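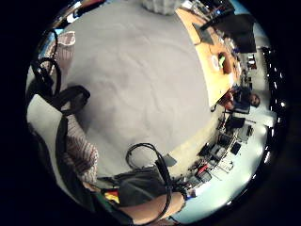
The Towel Question, Revisited
Nov 2, 2019
By Hanne Kallio

Back in July I wrote 26 words on folding hand towels for this newsletter and received more mail than I did for the entire parking series. Apparently people have views. The Bamlow end of the office folds in thirds. The Gezer end folds in half, then in half again, and considers thirds an affectation.

My own position is that a towel has to be flattened first, and that most of us skip this. You drop it on the table in a heap, grab whatever edge is nearest and hope.
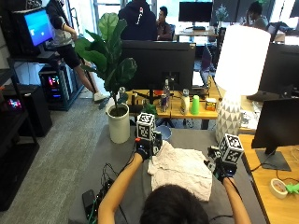 Two hands, one at each side, and a gentle pull toward yourself until the hem gives up. Then smooth from the middle. A cloth-covered table helps, although the cover will have wrinkles of its own and you will be tempted to start fixing those too. Resist. That way lies ironing.

White towels are the least forgiving, which is presumably why we keep buying them. Sasinar on the third shelf down has 19 clean ones, folded in at least two denominations. Please take from the front.

Comments

Rernalent_fan: Thirds. Always thirds. They fit the shelf.

dot in accounts: I roll mine. Will I be getting a visit?

M.: You said "next week" about the mug article in July.

Recent items
Who Owns the Good Scissors
Watering Rota, Again
Parking, Part 3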